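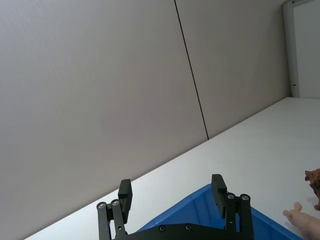
How do you choose a hand for a robot?

Hold up your own hand and wiggle your fingers. You can pick up a pea, squeeze a sponge, turn a key and scratch your nose, all with the same hand. Now imagine you had to go to a shop and choose one. Would you want big strong fingers or small careful ones? How many? Hard or squishy?

That is my job, more or less. I work in a workshop in Rarthorpe where we try out hands for robots. We call them grippers, and I have spent a lot of my life watching them drop things.

Let's start with the simplest kind, the one with two fingers. Make your thumb and first finger into a crab claw and open and close it. Easy! A two-finger gripper does the same thing. The one we use most is black, and each finger has a flat pad at the end and a pair of bars underneath. The bars are called linkages. When the motor turns, the bars swing and the pads move together or apart. You can find linkages at home too - look at a folding umbrella, or one of those desk lamps with a bendy arm.

So what do we do with it? We have a white table, a blue plastic tray and a big box of bits and bobs. Toy animals are brilliant for testing because they are such awkward shapes. A brick has nice flat sides to grab. A toy animal has legs and a tail and a round tummy, and if you pinch it in the wrong place it spins round and falls on its nose. The robot has to pick up the toy, carry it over to the tray and let go. Then we put the toy back somewhere else and do it all again. And again. (Yes, it gets a bit boring. I hum.)

In our last big test we compared two grippers. One was the Sukov, which has two hard fingers. The other was the Cardoso, which has soft rubbery fingers that curl round things a bit like an octopus. Each of them got 179 goes with the same toys on the same table. It has to be the same for both or it isn't fair, just as it wouldn't be fair to race your friend if you were on a bike and they were in a sack.

The Sukov got its toy into the tray 149 times. The Cardoso did better than that with the animals, but then we gave it a coin to pick up as an extra, and oh dear. It patted the coin. It stroked the coin. It pushed the coin right off the edge. The Sukov slid its pads down, pinched the coin by the rim and had it in the tray at the second try.

Which one won, then? I get asked this every time a class visits, and people look quite cross when I say it depends. If I wanted a robot to pack strawberries I would pick the soft one. If I wanted it to sort screws I would pick the hard one.

A hand isn't much use if the robot doesn't know where to put it, so we test cameras as well. You can fix a camera up high, looking down on the whole table, or you can put a little one on the robot's wrist. The high one sees everything until the arm gets in the way. The wrist one goes wherever the hand goes, so it gets a lovely close view of the toy, but everything it sees tips over when the wrist tips over. Try it yourself. Put your head on one side and look at a table. The edge looks like a slope, but you know your cup isn't going to slide off. A robot has to work that out with maths, and the part that does the sums is called the controller. Ours is a Brukura. It lives in a metal box under the bench and makes a humming noise (it hums better than I do).

Something to try at home

You need a pair of kitchen tongs, two socks, a bowl and 6 small things that won't break. A grape, a pencil, a building brick, a coin, a toy animal and a ball of paper would be good.

Use the tongs to move each thing into the bowl, and write down how many tries each one took. Now pull a sock over each end of the tongs so you have soft fingers, and go through them all again. Were any of them easier? Did anything get harder?

For an extra tricky round, close one eye. It gets much more difficult to tell how far away the grape is, and a robot with only one camera has that same problem. Don't eat the grape until you've finished, or you'll have to start again with a new one.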